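Housing co-op waiting list in Stadham – worth joining?

bramblegate
Posted May 30, 2024
My landlord is selling and I have to be out by fall. Rent on a two-bedroom here is past what I can pay. The Hondgate co-op says its list is 12 months. Has anyone gone through it?

Aparecida Conceição
I got in last March. They told me 12 months and it took 25. The place is fine and I pay $753, but don't plan your move around their estimate. 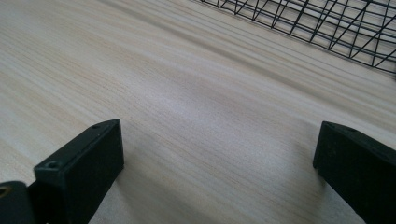
Reply 3 – tollund
I'd skip it. You buy a share up front and you don't get the market price back when you leave. That money could go toward a down payment.

Aparecida Conceição
A down payment on what? The cheapest house in Bramby sold in a week and needed a roof. I couldn't have bought anything with what my share cost.

tollund
Fair, but prices in Bramby won't stay like this forever. I'd rent a room for a year and save.

bramblegate
I have two kids, so a room won't work. I might apply and look for a short lease in the meantime.
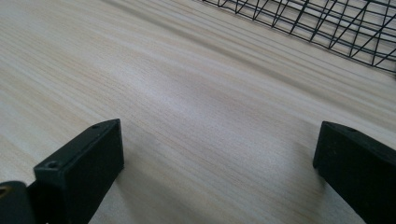
kestrel_lane
Can you stay on the list if you move out of town while you wait?
Aparecida Conceição
They let me. I was in Bramby for most of my wait and only had to send them the new address.

kestrel_lane
Thanks. bramblegate, ask them how many units opened up last year. When I called it was 3, and that told me more than the estimate did.

bramblegate
Will call Monday and post what they say.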